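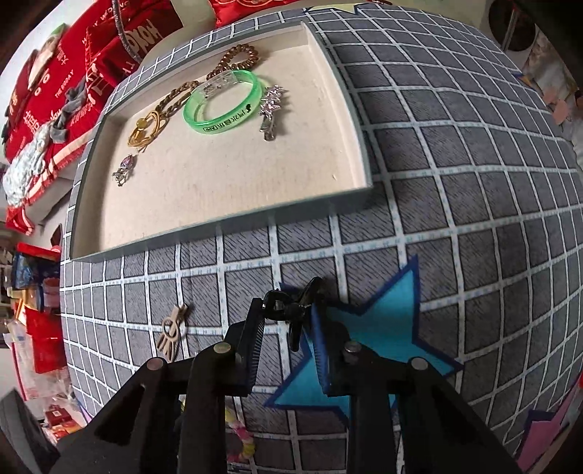
Figure 3. A shallow box of small accessories, open on a gridded cloth, with most of its contents toward the far side.

4.2 Small things and where they settle

When we began asking households how they kept their hair ties, clips and bangles, we expected to hear a good deal about drawers. What we heard about, over and over and with real affection, was boxes: lids of boxes, bottoms of boxes, boxes that had once held something else entirely and had been kept for years for no better purpose than this one. Of the 26 households we visited in Umarari, 16 kept their everyday accessories in an open container of this sort, usually within reach of a mirror (and, in one lovely case, on top of the refrigerator).

The mixture in Figure 3 is a good one to think with. A translucent green bangle shares its space with a glossy spiral hair tie, a braided brown cord, a mustard-yellow elastic and a shiny clip with a spiky silver-pink top, while a little silver-toned ornament with a pinkish-purple gem sits apart near one wall. Sorting such a group by material would put the elastic and the bangle in different places, and sorting by use would separate them again, though along another line. Our participants rarely did either. They spoke of "my things" or "the morning things," and when we offered them divided trays to try at home, several went back to the undivided box before September was over.

Illés (Zsolt Illés, who carried out most of the home visits and was fed very well during them) proposed the term "loose company" for collections like these, and we have kept it throughout. A loose company has no fixed places, but its members do have habits. Soft items such as elastics tend to bunch up and catch on their neighbors, and a stiff ring like a bangle claims a patch of floor that smaller pieces end up arranged around. We coded 2,581 individual items for softness, size and shine, and we return in Section 5 to the question of which of these people noticed first when they went looking for something in a hurry.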